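Wenside Support
Ticket 1373: Gray metal bin slides on tabletop
Status: Closed
Opened: Dec 10, 2018
Product: Lamero open bin, gray
Category: Bins and trays

Problem as reported

Customer uses the bin on a wooden worktable. It moves a little whenever something is picked out of it, and by the end of a shift it has shifted far enough that it has to be put back by hand. The tabletop has a clear finish. Customer asked if a heavier bin is available and if the bin can be screwed down.

Reply 1

There is no heavier version in this size. Please don't drill the floor of the bin, as this voids the coating warranty. Please tell us what it holds.

Customer update

Bin holds small parts, never more than 80 at a time. The sloping walls are fine and we want to keep this shape.
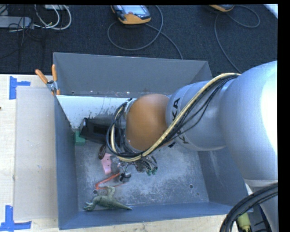 Steps tried

1. Wiped the tabletop and the underside of the bin with a damp cloth and let both dry. Slightly better for a day, then the same.

2. Put a sheet of 400 grit sandpaper under the bin, grit side down. Bin stayed put but the finish on the table got scratched. Not recommended.

3. Cut a Vindex rubber shelf liner to the size of the base and laid it under the bin. No movement after 200 picks.

Resolution

Customer is keeping the liner. Advised lifting it once a week to clean out dust, and replacing it when it goes hard. Scratches on the table are not covered. Part number for the liner sent by email.

Related: Ticket on Montecinos tray feet, reopened in January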